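Review: mixed Chinese snack assortment in a red presentation box
Reviewed for the Hestthorpe Household Goods Bulletin

Purpose of this review

The Bulletin has received a number of requests for guidance on imported snack assortments, which are now widely bought for staff rooms, waiting areas and end-of-term gatherings. Readers have asked whether a ready-made box represents reasonable value, how easily its contents may be shared among people of differing tastes, and whether the packaging gives sufficient information to those who do not read Chinese. The assortment considered in this review was supplied through Clesness, a mail-order grocer, and was bought at the full retail price in February. No payment or sample was accepted from the supplier.

The outer box

The box is of red card and opens to a plain brown interior. It is of adequate strength for its load and may be kept afterwards for stationery or small household items. The contents are placed in it without dividers or trays. This keeps the package compact, but it also means that flat packets tend to settle beneath bulkier ones, and the purchaser will need to take out most of the contents before an informed choice can be made. A printed contents sheet would have been of assistance. The supplier's website provides one, although it was found only after some searching and listed items by weight alone.

The spiced items

The assortment leans towards savoury and spiced goods. The principal item in this group is the packet of 麻辣王子, a spicy snack of the type known as latiao, made from seasoned wheat dough. 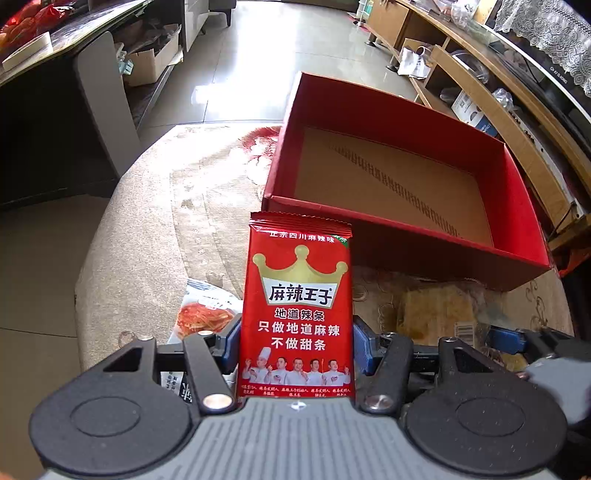 Latiao is commonly sold in both sweet and hot forms, and the slogans on this brand's packet leave no doubt as to which is intended: the maker states that it does not produce sweet strips. The flavour is consistent with that claim. The heat is moderate at first and builds steadily, accompanied by the numbing quality of Sichuan pepper. The strips are oily to the touch, and paper napkins should be provided wherever they are served. Members of the tasting group who were accustomed to such food rated the item highly. Those who were not generally stopped after one strip and asked for water.

The packet has a crimped upper edge and was opened without scissors. It does not reseal. Once opened, the contents should be moved to a lidded container or finished at the same sitting.

The sweet and plain items

For those who prefer milder food, the box offers fewer options, though they are well chosen. The cola bottle gummies from Trolli were the most readily accepted item in the assortment and required no introduction. The texture is firm, and the cola flavour is clear without being sharp. A wrapped bun, pale and soft, was considered pleasant but rather plain when eaten alone - it is best served with tea. The vacuum-packed sausages were slightly sweet and were regarded by most as a useful bridge between the two halves of the selection.

It is recommended that the contents be set out on a table before guests arrive, with the spiced packets kept to one side. Several of the packets are red, whether the food inside is hot or sweet, and colour should not be relied upon as a guide.

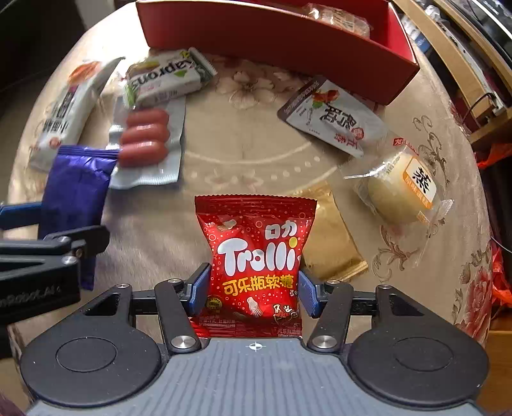 Trolli cola bottle gummies, with sausages, a wrapped bun and other packets from the assortment.

Labelling

Labelling is the principal weakness. The English allergen stickers supplied by Clesness were small, and on two packets they had been placed over the storage instructions. Persons with allergies to wheat, soya, peanut or sesame should not eat from an assortment of this kind until each packet has been checked individually. Institutions are advised to keep all wrappers until the end of the event.

Comparison and value

The Bulletin also considered the Karaki Standard Box and the Prirnel Sharing Carton. The Karaki product has clearer labelling and a divided tray, but its range is narrow and consists largely of rice crackers. The Prirnel carton is larger, at 404 pieces, and is suited to big functions; most of those pieces are individually wrapped boiled sweets. The Clesness box costs 52 pounds delivered, and was sufficient for a gathering of around 400 minutes' duration at a reading-room open day, with a small quantity left over.

Rating

The assortment is awarded 4 out of 5. One mark has been withheld on account of the labelling. It is suitable for mixed groups of adults who are content to try unfamiliar food, and less suitable for young children. Orders placed before noon are dispatched on the same day, and unopened boxes may be returned to the supplier at the purchaser's expense.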